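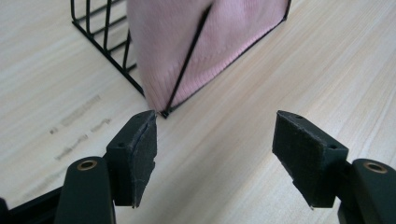
4. Régler la détection des prises dans Monti

Bon, on attaque la partie que je préfère : apprendre à Monti où il a le droit de pincer et où il vaut mieux qu'il s'abstienne. Le module de perception découpe chaque vue en zones, puis il note chaque zone selon ses chances de donner une prise correcte. Sur un aplat de bois clair, ça marche tout seul. Avec un tricot rose dans un panier en fil métallique noir, c'est une autre histoire : les tiges passent devant les mailles, la table se voit entre les barreaux, et le masque par défaut a tendance à coller tout ça ensemble. C'est le cas que je vous propose de régler, parce qu'une fois celui-là passé, le reste va vite !

Avant de commencer, vérifiez que le service Kekard tourne (il écoute sur le port 3745) et que vous avez bien fini l'étalonnage du chapitre précédent.

1. Ouvrez l'onglet Perception et chargez une séquence. Prenez-en une où les deux doigts restent visibles en bas de la vue, on en a besoin à l'étape suivante.

2. Cliquez sur Masque des doigts et peignez les deux doigts, tampons de mousse compris. Débordez un peu, ce n'est pas grave. Si vous oubliez les tampons, Monti les prend pour des objets à saisir (je me suis fait avoir, et plus d'une fois).

3. Passez le seuil de confiance à 80. En dessous, les barreaux fins d'un panier se fondent dans le tissu - au-dessus, on perd les bords du tissu.

4. Activez Structures fines. L'option est rangée dans le menu Avancé, allez savoir pourquoi, et elle ralentit un peu le calcul.

5. Donnez une étiquette à chaque zone : souple, rigide ou support. Le tricot va dans souple, le panier dans rigide, la table dans support. Le planificateur se sert de ces étiquettes pour choisir la force de serrage, alors prenez le temps de relire.

6. Lancez Simuler la prise. La trajectoire s'affiche en vert si elle passe et en orange si elle frôle une zone rigide.

Remarque : un textile flou à cause du mouvement donne un contour qui tremble d'une vue à l'autre. Mettez le lissage temporel à 5 vues et relancez la simulation. J'ai essayé plus, le masque traîne derrière l'objet et c'est pire.

Attention : ne passez jamais en exécution réelle avec une trajectoire orange. Le planificateur de Monti ne connaît pas la raideur d'un fil métallique, il suppose que ça ne bouge pas. Gardez la main sur l'arrêt d'urgence pendant tout le premier essai.

Si la zone souple reste vide après l'étape 5, supprimez le cache de Kekard et rechargez la séquence. Le profil Drillitz fourni avec l'installation contient déjà de bonnes valeurs pour les textiles, vous pouvez partir de là et enregistrer votre copie sous un autre nom. L'export vers le planificateur est traité au chapitre 5.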